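Laterside arm

By Ohemaa Acheampong. Last edited in April

The Laterside arm is a desktop robot arm, built by members of the Walerdale shared workshop. The first version was designed by Vicente Farías and Philomena Ayaaba. It is used mostly for practice in picking and sorting small objects.

The body is made of flat red plastic panels. The base plate has a grid of small round holes, so that the arm can be bolted to different supports. At the elbow there are two black motors, placed side by side.
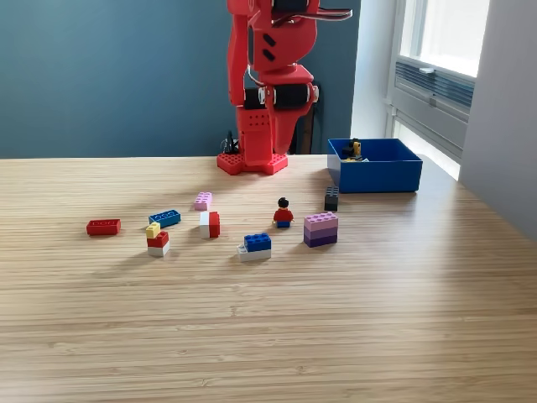
Reading time: 2 min

For sorting work the arm stands at the back of a table, with toy building bricks in front of it and a blue bin at its side. The bricks are single or in stacks of two or three. The stacks are considered more difficult, as the lower brick may stay behind when the upper one is lifted.

Sylvain Chauvin wrote the control program, which in its present form has 2,848 lines. The members keep a notebook of all attempts; 1,047 were recorded with the first gripper. The second gripper, with black fingers, was fitted after seven months of use.

A shorter arm, called Grevilier, was started later and is not finished.

Related articles
Grevilier (robot arm)
Walerdale shared workshop
Gripper

This site uses cookies to remember your settings. Accept | Refuse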